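Camaleo Boards: Questions We Get

Will it fit my counter?
Measure first. The large Camaleo is 20 inches deep, and people are strangely optimistic about the space between their stove and their toaster.

Do I have to oil it?
Yes. Once a month if you cook, twice a year if you say you cook. Any food-grade mineral oil will do. Put on more than seems polite, leave it overnight, wipe off what's left in the morning.

Why don't the strips match?
It's maple. Trees are not consistent about color, and we glue up the strips in whatever order looks good to Martim Torres on a Monday. Some boards come out nearly all cream, others get a tan band or two. We can't take requests, though you're welcome to send them.

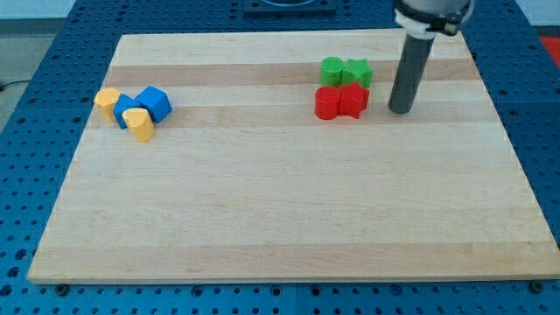 If the stripes really bother you, the back of the board is usually calmer. Flip it over. Both sides are sanded to the same finish and either one can face up.

Can my kids use it as a play table?
They will anyway. Blocks won't hurt it. Markers will, and so will modeling clay left on over a weekend – scrape, then sand lightly with 300 grit, then oil.

Dishwasher?
No.

What about just once?
Still no. We have a shelf of boards from people who asked this.

How heavy is it?
The large one can weigh up to 20 pounds. Lift with a friend.

Do you ship?
In the US only, within 5 business days. September runs slower.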